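# House rules for the folding bench: the gallery

Welcome, and thank you for clicking all the way through to this page! I know most people come to the Fitholm site for the schedule, or for Effie MacBrayne's long and very good write-up on gripper maintenance, and the gallery sits at the bottom of the menu where it's easy to miss. I put it together in June, and I've been fussing over the wording ever since (last edited Mon 23 August, if you're keeping track).

What I wanted was a place where the rules for our cloth-handling sessions could sit next to the work itself. We have a printed rule sheet, of course. It's 2 pages, it lives in a plastic sleeve, and it says everything it needs to say in the driest way you can imagine. New people read it once, nod politely, and go looking for the coffee. So this page says some of the same things at a friendlier pace, and if you read it with your feet up I won't mind a bit.

A few general points before the gallery proper:

- **One person has the stop button.** That person doesn't fold, fetch, chat or take calls until they've handed it over out loud. "You have the stop" and "I have the stop" are the words we use, and yes, it feels silly for the first day.
- **Hands stay out while the arm is live.** If a sleeve needs straightening, stop the arm, wait for the operator to say it's stopped, and then reach in.
- **Log it even when it's boring.** Paterson, our logging sheet, has a line for every attempt, including the ones where the cloth never left the surface. Run 676 is my favorite entry so far — it just says "missed, tried again, missed."
- **Pockets get checked first.** Coins, tissues, hair clips, all of it out before a garment goes anywhere near the fingers. We've adopted the wording of rule 13 from the old Ketine sheet for this, and it has held up nicely.

We also argue a fair amount about speed. My own view, for what it's worth, is that slow approaches are kinder to the cloth and a great deal kinder to the person watching. Effie would go faster than I would, and she has more patience for restarts, so we settled on the slower setting for anyone in their first 3 sessions and left it to the operator after that.

## At the bench

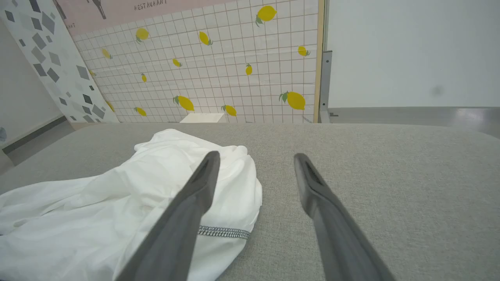

**Rule 6, soft goods.** Garments start out rumpled unless the run sheet says otherwise, and I'd ask everyone to resist tidying them first (I'm the worst offender, I can't leave a creased shirt alone). Look for an edge you can name before you close the fingers, and say it to your partner. On this white piece I'd call the speckled black-and-white band, right beside the left finger, and write "trim" in the Paterson line so the next person knows which edge we meant. Approach with the fingers well apart, and mind the upholstery — woven fabric can be pinched along with the garment, so if you aren't sure what's between the tips, open up and come in again.

If you'd like the full rule sheet, it's in the Plodavent folder with the session forms, and Effie keeps the master copy. Corrections are very welcome, and so are better names for the edges of things. We've been using "the long side" for far too many of them.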